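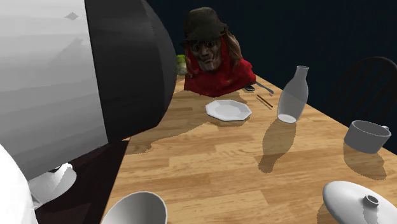
Skip to content
Home News Visits Projects Contact
Search this site Type and press enter

Visit to the Skasance lab in Flullholm

Nov 11, 2023

I was two days in Flullholm, as a guest of the Skasance group. They had invited people from outside to see their work on table setting and clearing with a simulated arm. I work with real arms in a packing hall, so I came with many doubts and a long list of questions.

The first morning was spent in the simulator room, which is an ordinary office with good screens. The group builds a dining table with a person sitting at the far end, and around it they put the usual things: plate, fork, chopsticks, mug, bottle, teapot lid. The person is a simple figure with a hat and a red garment, but the planner must treat it as a body that can be hit. This is the main point of their method, which they call Guillot. The arm does not only look for a free path to the object. It also gives a cost to every path that passes near the face or the shoulders, and the cost grows when the arm is fast.

I asked why the mug is tilted. The answer was that upright mugs were solved already in July, and a handle pointing in a strange direction is still the most frequent reason of a failed grasp. Tall bottles are the second reason. Their shadows confused the older vision model, which sometimes took the dark shape on the wood for an object.

The result they showed us is from 622 test layouts. With the old planner, the arm came too close to the person in 18 of them. With Guillot it was 2. I find this a good number, but the movements are slower, and nobody could tell me yet how much slower on a real machine. The shadows have stepped edges, and I also would like to know if the vision model learned something from these edges which does not exist in a real kitchen.

In the afternoon we discussed the transfer to hardware. A second lab, in Skerley, will repeat the layouts with real dishes. They asked me for advice about cables and about grippers that must be washed, and I gave what I could.

The coffee was good and the train back was late. I will write again when the Skerley tests are finished.

This site uses cookies to improve your visit. Accept Settings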